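Saltatcombe Centre for Continuing Study
Small Workplaces: Fit-out and Upkeep
Handout, session 7: walls, ceilings, desks
23/08/2020

Notes as spoken, tidied a bit. Bring this sheet to the walk-round. Bring a tape measure too, the centre's two are stuffed.

1. Where we left off

Last time was floors and doors. Still owed from that: the carpet tile exercise, hand in at the front desk. If your room at home is a rental, do it for the room as it is and don't go pulling anything up.

Today is everything from desk height upwards. The reading is the Ernau booklet, first half only. Second half is storage, which we get to later.

2. Plain walls

White walls, white ceiling. The default for a small office, and a fair one. Cheap to touch up, throws light back onto the desks. Shows every scuff from chair backs though. Keep a labelled tin of the same paint, write the room and the date on the lid, store it somewhere that isn't the boot of your car.

Rails. A horizontal rail at head height is handy if you hang things off it and a dust shelf if you don't. Check the fixings before you load it. Framed pictures: one small one is plenty on a short wall, hung so a standing person can read whatever label it has on it.
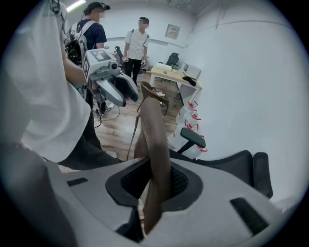 Colour of walls matters less than people think when the desks are pale. Light timber tops with white legs sit quietly in a white room. Dark mesh chairs do the opposite, they're the first thing you notice from the door, so park them squarely when you leave. A tall mesh back wants clear space behind it if the person leans. Measure with somebody sitting in it.

Desk against the wall or out in the room? Against the wall gives you the floor back, and in a room where people are on their feet that's usually worth it. The cost is that you face plaster all day. Class was split on this one. Write down which you'd pick for your own plan and give one reason, half a page at most.

Laptops: open on the desk is fine, but leave the bag off the top. Bags, jumpers, cloths all end up in front of the keyboard. A hook costs next to nothing.

3. Ceilings

Most skipped part of any plan and the one that costs you later. Draw it. Seperate sheet, same scale as the floor plan, so you can lay one over the other.

Put on it:
exposed pipes and conduit, with direction of run
lights, each by type (strip, panel, other)
fans, with the full sweep of the blades
sensors or detectors
air con unit, plus any ducting
anything you can't identify, marked with a query

Pipes left exposed are easy to get at for repairs, and a pain to dust. If you paint them the ceiling colour they mostly drop out of sight. Do not box them in without asking the building manager first.

Fan and light too close together gives you flicker. Check from the chair, not from the doorway. Sit down, look at the page, wait a minute.

Air con. The unit goes where the pipework lets it, so plan desks around it and never the other way round. No desk straight in the line of the cold air. Grille gets cleaned at changeover of season, and again in January if the place has been running flat out.
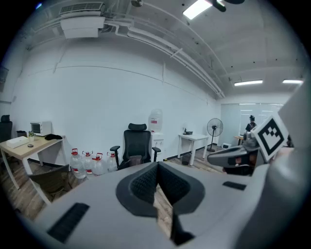
Fig. 2. Ceiling services and a wooden desk with a toaster oven on it.

4. The food corner

Every small office grows one. Usually starts with a kettle on the end of someones desk.

Toaster oven on a timber top: check the maker's clearances at the back and sides, and keep cloth well away from it when it's going. Same for paper. If it's to stay, give it a bench of its own and its own outlet, no power boards. Crumb tray weekly.

Plants in a cup or small pot are good value. Change the water, put something under it.

5. Costing exercise

The Roline Street plan, one room. Budget 3,923 dollars all up. Desks and chairs have already taken 1,387, and 400 is set aside for paint and patching. Work out what's left for lighting and say what you'd spend it on first. Show working.

Next session: cable runs and storage. Read the rest of Ernau, and skim the Son catalogue for the shelving sizes.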